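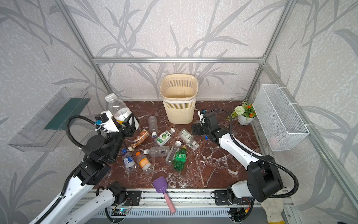
Notes for the Trina recipe file, v4. Still rough, read before you import anything.

## what's in it

1,781 recipe cards typed up from the Beneš boxes. One card = one row. Mostly baking, soups, pickles, a lot of jam. Czech and Slovak originals with an English version next to each – the English is newer and less checked.

- `cards.csv` – the main thing
- `units.csv` – how we turned cups, spoons and dkg into grams
- `people.csv` – who wrote which card, where known
- `scans/` – fronts only, backs comming later

## columns

| column | notes |
|---|---|
| `card_id` | box letter + number, don't renumber |
| `title_orig` | spelled as on the card, mistakes kept |
| `title_en` | ours |
| `ingredients` | separated by semicolons |
| `method` | free text, sometimes one line, sometimes blank |
| `oven` | words, not degrees ("hot", "after bread") |
| `hand` | initials of the writer, `xx` if unknown |

## who did what

Štěpánka Kopecký typed boxes A to C. Iraís Palacios did the rest plus all the unit stuff. English by Kavitha Hegde, Slovak cards checked by Štefánia Michalík. Ask Štefánia before changing anything in the Slovak column, she has reasons.

## known problems

- 600 cards have no date at all. Left empty. Please don't guess from the ink.
- Box D got wet at one point, some quantities are unreadable. Marked `??`
- "spoon" means two different spoons depending on the writer. See `units.csv`, bottom half.
- Duplicates: same plum cake shows up 6 times in 4 hands. Kept on purpose – the sugar changes.
- Semicolons inside a few ingredient notes break the split. Fix is in the November branch, not merged yet
- Yeast: fresh unless it says dry. Did not convert.

## loading it

UTF-8, comma separated, quotes around everything. Spreadsheet programs will wreck the fractions (1/2 turns into a date) so import that column as text. Teleck export works too but drops the accents, so no.

## using it

Fine for home cooking, teaching, family history, whatever. Say where it came from. Not fine: canning straight from these cards. Jar times are old and some are plainly too short, look up current ones first.

## to do

- [ ] backs of cards
- [ ] match `hand` initials to `people.csv` for box B
- [x] strip double spaces
- [ ] recheck goose fat vs. lard, mixed up in at least one soup
- [ ] ask Revum about the missing divider tabs

Corrections: open an issue with the `card_id` in the title. One card per issue pls, it's easier to seperate later.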